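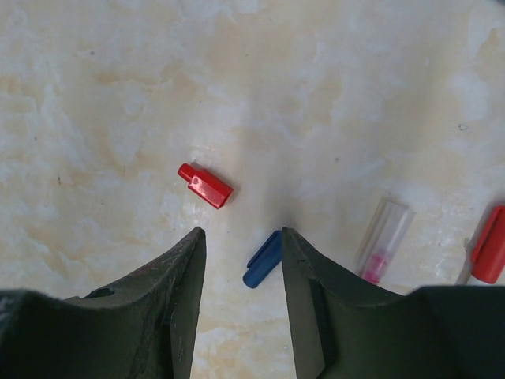

A small red cap on a marbled surface.

Suvarna hand cream trial: progress report to Kornstead, March

The grant pays for a home-use trial of an unscented hand cream for people who wash their hands many times a shift. We enrolled 80 people, mostly kitchen and nursing staff, and 79 are still taking part. The one who left moved out of the area.

Everyone uses the cream after the last wash of the shift and again at bedtime. They fill in a short card each night on dryness, stinging and how long the cream takes to sink in. We have entered 3511 cards so far.
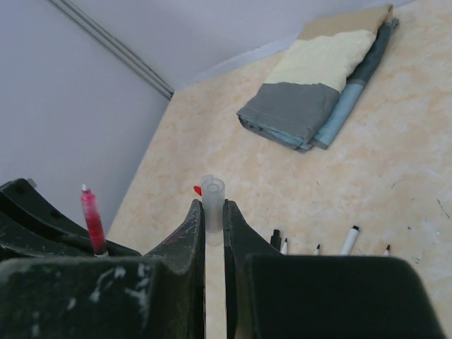

Gripper fingers, scuffed and scratched, over a beige surface.

The most common complaint is the greasy feel in the first few minutes. Imico, who make the cream for us, sent a lighter version with less shea butter. It separated in warm storage, so we have stayed with the first recipe. Stinging has been reported mainly on cracked knuckles, and we now ask people to skip broken skin.
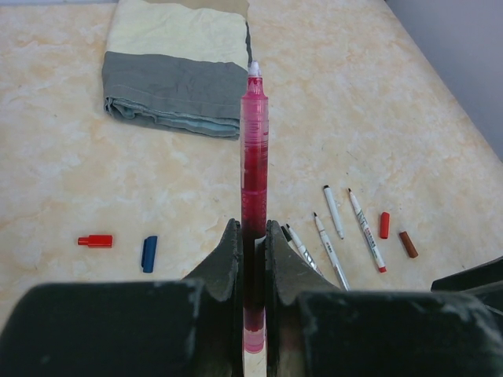 Can participants keep using their own hand soap?
They can, as long as they write the name on the card and don't change it partway through.

Spending is on plan apart from the tubes. Clellska raised its minimum order to 500, and we paid for the difference from the postage line.
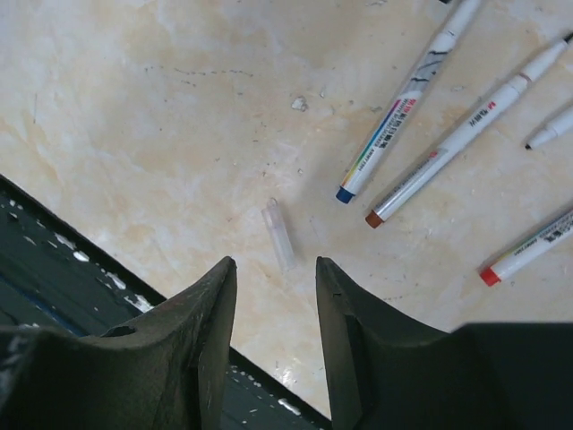 Page 2

Next period: finish the cards, return the leftover tubes for weighing, and send the second skin survey. We ask to move the final report from June to July to leave time for the weighing.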